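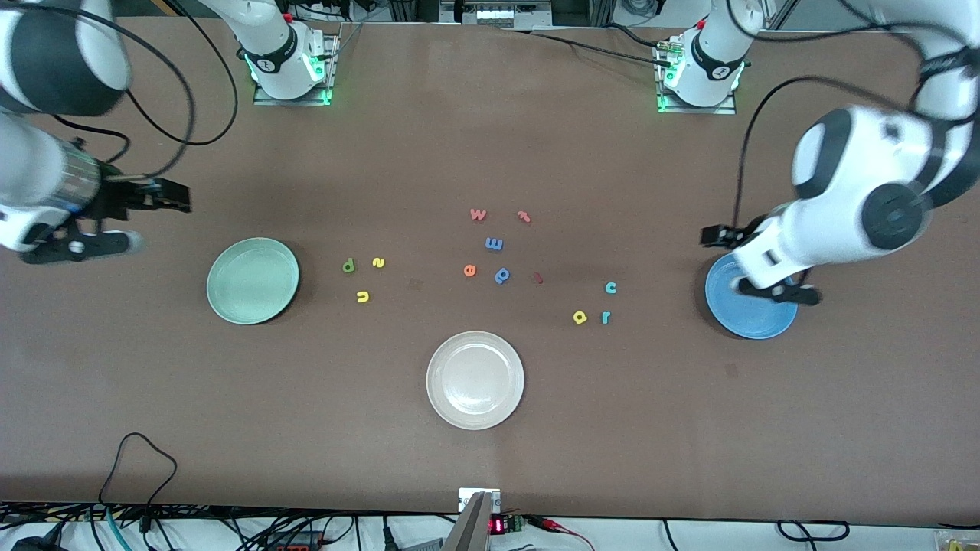 # Resizing an eternity band: cut and shut, or remake?

**drundier_bench**

Looking for opinions before I commit to anything. The ring is a full eternity in 18ct white gold, 2.0 mm wide, shared claws, round brilliants all the way round. It is a size L and needs to be an N. The owner inherited it and would like to keep the original stones and, if possible, the original metal.

I have been quoted 306 pounds by one workshop to cut the band between two stones, let in a plain spacer and re-rhodium. A second workshop, Kapoor, refused the job as a resize and offered only a remake, at 900 pounds with the stones reused. The gap between those two figures is large enough that I would like to understand what is being bought.

**fourclaw**

Kapoor gave you the correct answer. On a shared claw setting each pair of claws holds the edges of two neighbouring stones. Opening the band anywhere means separating a pair, and whatever goes in the gap has to carry new claws for the stone on either side. Once you have done that you have a ring that was designed as a continuous circle and now has a flat spot with two joints in it.

The other matter is curvature. Going up two sizes takes the inside diameter from a bit over 16.5 mm to a bit over 17.3 mm. Every seat in the ring was cut for the tighter curve. Open it out and the seats move relative to the stones.

**TamsinB**

I disagree with some of that. If the spacer takes up the whole of the extra circumference, the rest of the band does not have to be opened much. Two UK sizes is in the region of 2.5 mm of length. A decent mounter can add a 2.5 mm section, leave most of the original shank close to its existing curve and then true it up gently. It will not be perfectly round, but on the finger it is not detectable.

I have had this done on a channel set half eternity and it was fine for years.

**fourclaw**

A half eternity has a plain section at the back, and that is where it gets cut. It is a different job. Channel set stones also behave differently: the walls flex together and the stones usually chip at the girdle before they fall out. With shared claws the stones simply get loose.

**TamsinB**

Fair point on the half eternity. I should have said. The arithmetic on the spacer still holds.

**nurnside_val**

Valuer here, no bench experience to speak of, so take the following as the paperwork side.

A spacer in a full eternity makes it a full eternity with a repair. I would describe it that way on a valuation, and the replacement figure would stay based on a comparable new ring, so for insurance the difference is small. For resale it is not small. If the ring will never be sold, ignore me.

A few things to get in writing before it leaves your hands:

- total carat weight and stone count, agreed by both parties
- whether the workshop accepts liability for stones broken while heat or pressure is applied
- alloy of the spacer, and whether it is palladium white or nickel white
- whether the hallmark survives, and where it sits relative to the cut

The last one catches people out. On a full eternity the marks are inside the band and the cut can go straight through them.

**drundier_bench**

Useful, thank you. The marks are under a magnifier now and they run behind four stones, legible apart from the date letter. The 306 quote says nothing about liability. I will ask.

Is there a case for stretching it?

**fourclaw**

No. Stretching thins the metal, and on a stone set band the force goes to the weakest section, which is the seat. I would not do it for a quarter size.

**broltemex**

Has anybody asked whether it needs to be an N? The band is 2.0 mm. Narrow bands are usually worn a little tighter than wide ones. If the owner was measured with a wide sizing ring she may be nearer an M. It is also February, and fingers measured in a cold shop at nine in the morning read small, so the error could run the other way. Measure again, late in the day, with a gauge of the same width as the ring.

**TamsinB**

Agreed, and do it more than once. One size up changes the whole calculation. The spacer would be little more than a millimetre, and that is narrower than the stones it sits between.

**fourclaw**

One size up is the worst case for a spacer, as it happens. Too narrow to take a stone, too wide to close with claws. You end up with a bar that looks like a mistake. At two sizes you can at least consider fitting a matching stone in the gap.

**TamsinB**

A bar with milgrain along it looks perfectly deliberate. We are not going to agree about this.

**Imani Rosenthal**

Third option, for completeness – wear it on the other hand or the little finger and buy a plain L to N adjuster of nothing at all. I kept my grandmother's on a chain for the same reason. The ring is intact and it cost me 247 pounds, nearly all of it the chain.

**drundier_bench**

She has ruled out a chain, she works with her hands and does not want anything round her neck. Other hand is possible and I will suggest it.

Re-measuring on Saturday, in the afternoon. If it is still an N, I am leaning towards the remake, with the old metal returned to her as a separate piece. Kapoor will not melt and reuse it as they say the old solder makes the castings porous.

**fourclaw**

They are right about that as well. Ask them to check every stone for girdle chips before it is unset, with you in the room.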